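Irkitz Folding Book Stand, wood: a long-term review

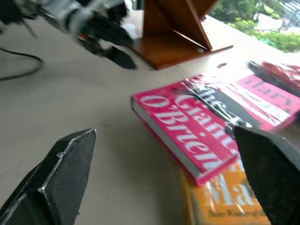

Page last changed: September

I read a lot of heavy books at a table. Most are cookbooks and repair manuals, with a few large atlases, and for years I propped them against whatever was nearby. My neck got tired of it before I did. The Irkitz is the second wooden book stand I have owned and the one I still use, so I have had time to find out what it does well and where it falls short.

I paid for mine. It came from Grajales, a small stationery shop that also sells lamps and drafting supplies. Irkitz did not send it to me and has not seen this review.

What you get

The stand comes flat in a cardboard sleeve, with a folded sheet of instructions you can ignore. There is a back panel, a ledge, two page clips and a prop leg that swings out behind and drops into one of a row of notches. Nothing needs to be screwed together. The finish is a thin varnish that smelled strong when I opened the sleeve and stopped smelling after a week on a shelf.

The edges are sanded well on the front and less well on the back. I found one rough spot under the ledge and took it off with a scrap of sandpaper. On a cheap stand I would not mention it. The Irkitz is not the cheapest one in the shop, and somebody should have caught that.

Setting the angle

The notches give you a range from nearly flat to nearly upright. The steepest setting is too steep for reading and I have only used it to hold a tablet. The lowest is good for writing notes in a margin. I leave it in the middle most of the time.

The prop leg fits tight in its notch when new. Mine loosened a little over the first winter and then stayed the same. It has never slipped out while a book was on it. It has slipped when I picked the whole thing up with one hand and the leg swung free, so lift it with two.

How much it will hold

The instructions say it is meant for ordinary books and do not give a weight. I put a kitchen scale under several of mine and wrote the numbers down. A paperback is no trouble at any angle. A hardcover cookbook of 2 pounds sits firmly. My biggest atlas is 8 pounds, and the stand holds it at the two lowest angles with no complaint. At the middle angle the back panel leans slightly. I would not leave it like that overnight.

Width matters more than weight. The back panel is 19 inches across by my tape, and a large book opened in the middle can still run past it on each side. The pages then droop at the outer corners. For a cookbook this makes no difference. For sheet music it would bother me.

The page clips

The clips are the weak part. They are bent metal with a plastic tip, and they pivot on a small screw at the bottom of the ledge. They hold a new, stiff book open well enough. With a thick book opened near the front or the back, the clip on the fat side has to stretch over the whole stack of pages and it wants to ride up. You end up pushing it back down every time you turn a page.

Turning pages is slow for the same reason. You move one clip, turn the page, move the clip back. If you read fast you will get annoyed and stop using them. I use only the left clip now and let the right page look after itself.

Wafula Mushi has had the same stand for longer than I have and replaced the plastic tips with short lengths of rubber tubing from a hardware store. I tried it. The rubber grips better, and it leaves a faint mark on glossy paper if you leave it overnight. For cookbooks I think it is worth doing. For library books I took the tubing back off.

On the table

The feet are four small felt dots. On bare wood they are fine. On a smooth laminate counter the empty stand slides if you bump it, and with a book on it the weight holds it still. Two of my dots came off in the first few months. Replacements from any furniture pad pack fit, and I would swap all four at once so the stand does not rock.

The footprint is bigger than it looks, because the leg comes out a good way at the lower angles. On a small desk it pushes against whatever you keep at the back. I moved my lamp to the side and that was enough.

In the kitchen

A cookbook stand needs to survive splashes. The varnish does not mind water if you wipe it soon. Tomato sauce left on the ledge while I ate dinner made a stain that is still there. There is also a groove along the front of the ledge that collects flour and crumbs, and a cloth will not get into it. An old toothbrush does.

Some stands have a clear shield in front of the book. The Irkitz does not, and the gap behind the clips is too narrow to add one unless the book is thin.

Compared with the others

The stand I had before was a Miller, also wood, with a fixed angle and a deeper ledge. It was sturdier. It did not fold, and it took up a whole corner of the counter. If you have a place where it can stay out all the time, I think the Miller is the better buy for heavy books. The deeper ledge takes a thick spine without the book tipping forward.

Ruoxi Jia lent me a Nokent wire stand for two weeks. It weighs almost nothing and fits in a bag. It is good for paperbacks and for travel. My atlas bent it, and I had to bend it back before returning it. The Nokent clips are easier to use than the ones on the Irkitz, being plain spring wire with no pivot, and I wish Irkitz would copy them.

Folding and storage

Folded, the stand goes into a bookcase like any large hardcover. The leg locks flat with a small wooden catch. The catch is stiff and I broke a fingernail on it once. A bit of candle wax rubbed on the edge fixed that.

I have folded and unfolded it well over 100 times and the hinge is still quiet. There is some play in it if you wiggle the back panel by hand. With a book in place I can't feel it.

Who should buy it

Someone who reads big books at a table and needs to clear the table afterward. It is also a fair choice for one or two cookbooks, if you wipe it down. I would pass on it for music, for reading in bed, or for anyone who turns pages quickly and wants them held.

Good points: folds flat, steady at low angles, holds an 8-pound book, easy to repair.
Bad points: fussy clips, felt feet fall off, ledge groove traps crumbs, rough finish on the back.

Added later: Zewditu Tesfamariam wrote to ask whether the clips can be removed completely. They can. Take out the screw at the base of each one and keep the washers, which are thin and easy to lose. The holes left in the ledge are small and don't catch on anything. She also asked about left-handed use, and I can't see that it makes any difference with this stand.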